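Conjunto de dados Garkitz — ficha descritiva

O conjunto reúne 279 demonstrações de manipulação em mesa, realizadas por operadores com duas garras manuais e destinadas à aprendizagem por imitação. 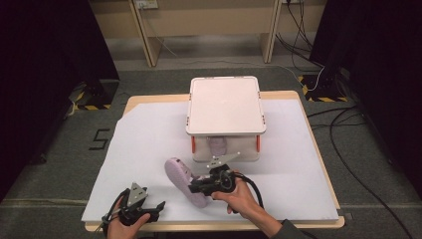

As sessões decorreram em julho. Cada episódio inclui vídeo da câmara de cabeça e das câmaras das garras; 63 episódios ficam reservados para avaliação.
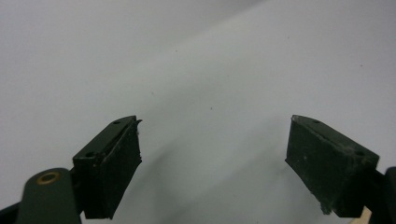
Vista da câmara de uma garra, com os dois dedos afastados.

Responsável: Mireille Najjar
Versão publicada em 18 de agosto de 2023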